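Home | Projects | People | Vacancies | Contact

Operators wanted for two-arm sorting recordings

Posted June 10, 2023
Shares 2 | Comments 0

Anov is recruiting paid operators for the Waweru project, which collects hand-guided examples of household sorting for a learning system. The system is trained on recordings of people steering the arms through a task. No programming is involved in the operator role.

The set so far holds 1,226 accepted recordings. The next block calls for 400 more on small goods, using coloured bins and a larger tub on a white table. 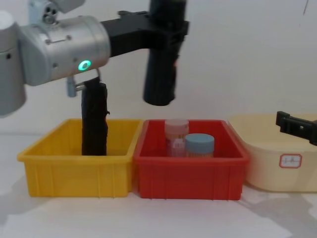 Sorting station with yellow and red bins; cream tub at right.

What the work consists of

Operators guide both arms with a pair of hand controllers. Each recording covers one complete sort, from a set starting layout to a set end layout. The task sheet gives both. After each recording the operator marks it as good, usable or failed, and adds a short note if an item was dropped, knocked over or put in the wrong bin. Failed recordings are kept and must not be deleted.

Items vary in shape and stiffness: lidded jars, cloths, rolls of bags and similar. Soft items take longer to learn. Steady, slow approaches are preferred to fast ones, and a second attempt at a grasp within the same recording is allowed.
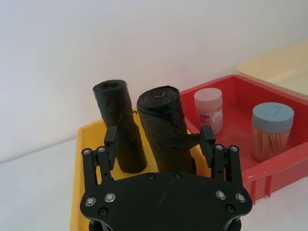 Wrist views are recorded together with the chest-height view, so operators should bring the gripper in at an angle that leaves the item in sight between the fingers for as long as possible. This is covered in training and checked by Keerthana Namboodiri during the first week of recordings.

Requirements

Age 18 or over. Good near sight, with glasses if needed. Able to sit and use both hands for sessions of up to two hours. Able to follow written instructions in English. Experience with remote handling, sewing, lab work or model making is useful but not required.

Terms

Fixed-term contract, part time, ending in March. Training is paid at the full rate. Sessions take place at the Gesberg site only; remote work is not possible.

How to apply

Send a one-page CV and a list of the hours you can work to Hrefna Eskildsen at the Gesberg office, quoting "Waweru operator". Shortlisted applicants will be asked to do a short trial at the controllers. Questions about access to the building go to Faith Shemweta.

© Anov. All rights reserved. | Back to top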